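Zollska 360 camera stopping after 17 minutes?
Rutine, June 26, 2022
I've got the Nistia model and it quits mid-clip every time -- battery still at 40 per cent. Is it the card?
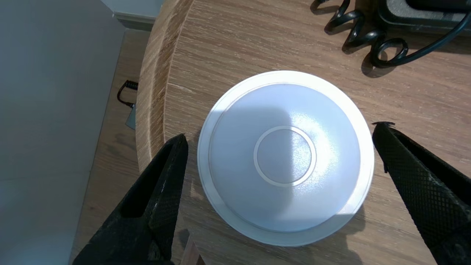

White round thing on the table

Cronin
Probably heat. Drop it to the lower resolution and try again, mine runs happily like that!
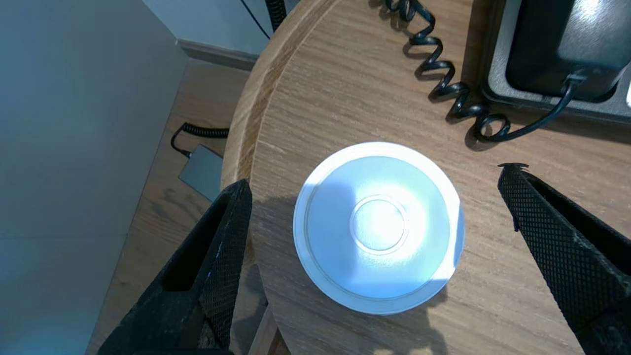

Same round table, white dish

oldlens16
I'd swap the card first -- a slow one did exactly this to me in 4K. Then check for new firmware.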